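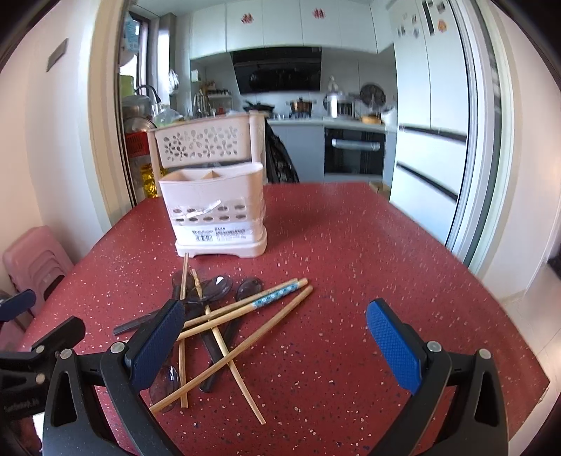

Table cutlery: sorting, storing and setting out chopsticks and spoons
Speaker notes, Zihan Zhong
Talk length: 22 minutes, questions after

Slide 1. Title

Say hello, say where I work. Anano is a noodle and rice place with 119 seats, lunch and dinner. Customers help themselves to chopsticks and spoons from a holder on the table. I've looked after the front of house since we moved into the Veltidska building.

Say early on that this talk is only about what goes on the table. Kitchen tools and knives are in Shaohua's session after the break. If someone asks about ladles, send them to Shaohua.

Slide 2. What we keep

Three kinds of thing in a holder: light wooden chopsticks, plastic soup spoons, and a few long-handled spoons for the shared bowls. We own roughly 600 pieces altogether. They come out of the dishwasher mixed.

Mention that we tried metal chopsticks for a while. Customers who weren't used to them found them slippery with noodles and asked for forks, so we went back to wood. Koreans in the audience will disagree and that's fine.

Slide 3. The pile

This is the main part, take it slowly.

Every shift somebody tips the dry cutlery out on a table and sorts it by hand. Chopsticks end up across each other with the spoons underneath. The temptation is to start with the chopsticks on top. Spoons first is quicker. A spoon bowl holds down whatever is lying across it, and once the spoons are gone the chopsticks can be rolled flat with the palm and gathered in one go.

Order we teach:
Large or long-handled pieces out first.
Then spoons, bowls all facing the same way so they stack.
Then roll the chopsticks flat.
Then pair them.

Do the demonstration here if the tray has made it to the front. If it hasn't, skip it and don't wait.

People pick chopsticks up from the middle when they're in a hurry. Ask them to take hold near the thick end. The narrow end goes in someone's mouth.

Slide 4. Pairing

Plain ones pair with plain ones, as long as they're the same length. The ones with a printed band near the top only pair with each other. We never planned to have both. We bought a case of patterned ones from Fan when the plain were out of stock, and ever since then there's been one patterned stick left over at the end of most sorts.

The odd one goes in a jar by the register. It doesn't go into a holder with a plain one. Customers do notice, and a mismatched pair looks as if it came off the floor.

When the jar has a few in it, someone goes through and makes pairs. Any that still don't match stay there until next time.

Question I usually get: why keep the patterned ones at all? We like them. They'll go when they wear out.

Slide 5. Checking as you sort

You have each piece in your hand anyway, so look at it.

Wood: run a thumb along the lower third. Rough or fuzzy means it's done. Splits at the tip, done. Dark tips, done. Bent is harder to judge — lay it on a flat table and roll it. If it wobbles, take it out.

Plastic spoons: look at the rim of the bowl, which is where they chip. Smoky or tinted plastic hides tea stain well and that works against you, so hold it up to the light. Hazy all over is only dishwasher wear and we keep those in use. A crack at the neck means the bin.

Don't put a doubtful piece back "for now." It will still be there in February.

Slide 6. The sorting table

We sort on one of the customer tables before opening. It gets wiped and dried first, then wiped again after. A speckled tabletop looks nice and is easy to live with, but it hides rice grains and crumbs very well, so wipe it with a light-colored cloth and look at the cloth. Go over it with a bare hand too if you're unsure.

Keep the holder on the table while you sort, at the far side of the pile. Carrying handfuls across a room is how things get dropped. Anything that hits the floor goes back through the wash.

One person to a pile. We've had two people at it and they mostly swap spoons.

Slide 7. Filling the holder

Chopsticks, narrow end down. There has been an argument in our place about this and I should give both sides. Narrow end up means the eating end doesn't touch the bottom of the holder, which can be damp. Narrow end down means no one's fingers go near it. We settled on narrow end down and we wash the holders every night. If you can't wash them every night, use a covered tray and lay everything flat.

Spoons, bowls up. They won't fit any other way in ours, and yes, it means the bowl is exposed. Customers should take them by the handle. Most do. We've been looking at a lidded box from Jeltex for this reason, but I haven't used it through a full service yet and don't want to recommend it.

Don't fill to the top. If a holder is packed tight, pulling out one chopstick brings up three and they go across the table, and then all of them have to be washed. Leave enough room to get two fingers in.

Slide 8. Drying

Should probably have come before sorting. Moved it here because it's the part people write down.

Wood put away damp smells within a couple of days and goes gray after that. Spread it in a shallow tray with a cloth under it, in moving air, overnight if you can. Don't bundle it with a rubber band while it's wet. Don't put it on top of the oven either. We did, and lost a whole batch to warping.

Plastic spoons hold water in the bowl if they dry face up. Turn them over. It takes a minute.

Slide 9. Who does it

At our place it's the first job of the opening shift, and it's finished before the chairs come down. It used to be done at close, when everyone was tired, and the pairs were bad. Moving it to the morning was the biggest improvement we made and it cost us nothing.

New staff sort for seven shifts before they do anything else with the tables. Slow is fine.

Slide 10. Questions

Leave this slide up. Handout is the sorting order and the checks on one page, copies by the door.

If time runs short, cut slide 6 and keep slide 8. Give the tray back to Shaohua before leaving the stage.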